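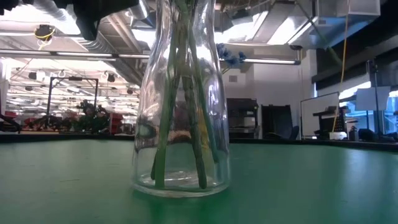

4.2 Long trips and slow starts

I came to this part of the study with a hunch, and I should own up to it before going any further. I played on the wing for a village side for years, and I always felt we were rubbish for the first quarter of an hour after a long coach ride. Everyone I played with said the same. So when Jingyi Zeng and I sat down with the match records for the 22 clubs in the Dundon League, the opening spell of each away game was the first thing I wanted to look at.

We had 261 matches with usable score sheets. For each one we took the time of every try, the distance between the two grounds by road, and the kick-off time. Distances were measured to the ground itself and not to the clubhouse, which matters for Brorulen, where the pitch is well outside the town and up a very slow lane (I've driven it behind a tractor, twice). We left out matches moved to a neutral ground.

The pattern I expected is there, but it's smaller than I'd have bet on. Sides with a long journey did let in more early tries than sides from down the road. Once we allowed for league position, though, a good part of the gap went away. The clubs furthest out also tend to be the smallest ones, and small clubs lose more often wherever they play. Suqin Jiang spotted this in our first draft and was quite right to make a fuss about it.

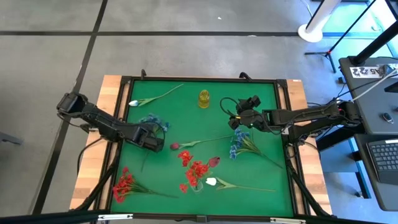
What does hold up is the effect of arrival time. We asked 61 players to keep a short travel diary from August onwards, and the ones who got to the ground with less than an hour to spare nearly all wrote about skipping part of the warm-up. Their teams were the ones letting in the early tries, and this was true for short trips as well as long ones — a late minibus from the next valley did as much harm as a long haul up the coast.

I'd be careful with the diaries all the same. Players filled them in after the match, and I know from my own playing days how easy it is to blame the bus when you've lost. Saron Bogale checked the arrival times against the referees' notes where we had them, and most agreed well enough. The two Boateng fixtures that didn't are left out of the model in Section 4.3, where I also bring in the weather.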